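The drinks table at Mirkau

Mirkau is a small rental hall with one long table where most places would put a bar. People book it for showers, birthdays and the odd retirement. The owner, who also runs the prop and party supply business Prorkura out of the same building, has set that table 524 times by her own record. She started in October, 11 years ago.

"The first season I put everything in a line along the back," she says. "It looked nice and it was terrible to work at. You reached over the glasses for the lemons and over the lemons for the ice."

Now she sets up by task. Cutting goes in one spot, with the board, the knife and a cloth close by. Ice gets its own bowl. Trays stay clear until they are needed.

"People want to fill a tray because it's there," she says. "I tell them to leave it. You need somewhere to put a thing down."

She owns 20 trays and uses 2 at a time. The fruit on the table is often plastic. Real lemons dry out during a long practice, and she would sooner save them for the guests. For learning where things go, she says, a toy knife is fine too. 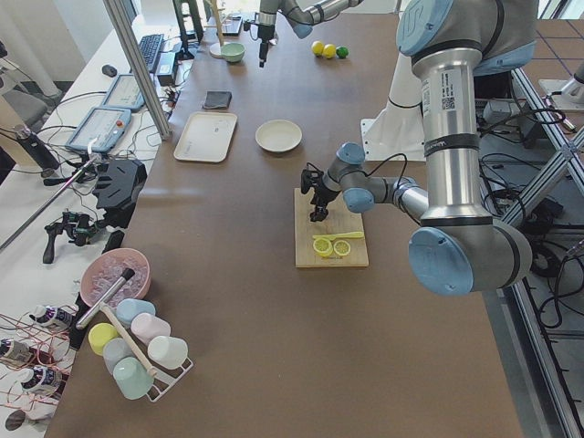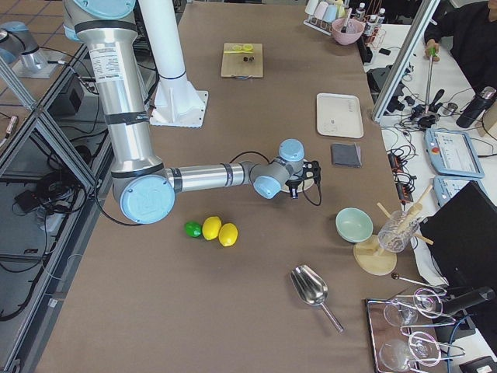
Lemon slices on the board, and the tray with the rabbit on it.

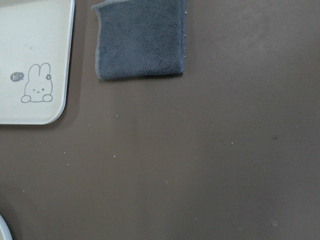 She is less strict about color. Pink, mint green and white turn up together because she bought them in different years, and she stopped trying to match them a while ago.

"I had a whole set in one color from Lobo and I was afraid to use it," she says. "Then a bowl broke and I relaxed."

What she does care about is the cloth. It gets folded and goes back to the same side of the tray every time – she checks that before she checks anything else. She would like to buy a second long table from Mirier this year, if the price comes down, and keep one just for glasses.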